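# Chapter 4: Friction, the Force That Holds On

Try to imagine a morning without friction. Your feet slide about on the bathroom floor, the toothbrush shoots out of your fist, and the knot in your shoelace falls open the moment you let go of it. Even the nail holding up the hall mirror would slip quietly out of the wall! We lean on this force all day long and hardly ever give it a thought, and that makes it a lovely thing to study. You already know far more about it than you think.

In Chapter 3 we pushed a crate across the floor of the Tanditz warehouse and pretended the floor was perfectly smooth. Now we can put the roughness back in. The crate weighs 600 newtons, and anyone who has tried to shift one like it will remember two things: it takes a good hard shove to get going, and once it is moving it gets a little easier. Those two stages have names, **static friction** and **sliding friction**, and most of this chapter is about telling them apart.
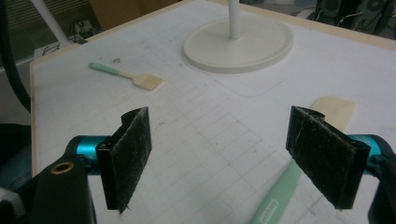
Friction depends on two things above all: which surfaces are touching, and how hard they are pressed together. Press a book against a wall with one finger and it drops; press harder and it stays. The force that presses at right angles to the surface is called the **normal force**, and we shall write it as *N*. The surfaces matter just as much. A pair of fuzzy, fabric-covered pads facing each other across a gap will not hold a glass marble in the same way as two bare metal plates would, even with exactly the same squeeze. We wrap up everything to do with the surfaces in a single number, the **coefficient of friction**, written with the Greek letter μ (say "mew"). Multiply the two and you have the largest friction force the surfaces can give:

*F* = μ*N*

What a lot of work that short line can do! If the crate at Tanditz needs a push of 240 newtons before it will budge, then μ for crate and floor is 240 ÷ 600, or 0.4. You'll notice that the area of the crate's base doesn't come into it anywhere. Most people find this hard to believe at first (I certainly did), so Activity 4.1 lets you test it with a brick laid flat and then stood on its end.

Later on we'll visit the steep lane at Ulldale, where the council spreads grit every February, and work out the slope at which a parked van begins to slide. You will also meet Mostafa Ramadan, a climber who chooses his boots by the feel of the rubber and has plenty to say about damp rock.

**Before you start, you will need:**

- a spring balance
- a house brick and 60 cm of string
- a plank, a sheet of sandpaper and an old tea towel
- your notes on balanced forces from Section 3.2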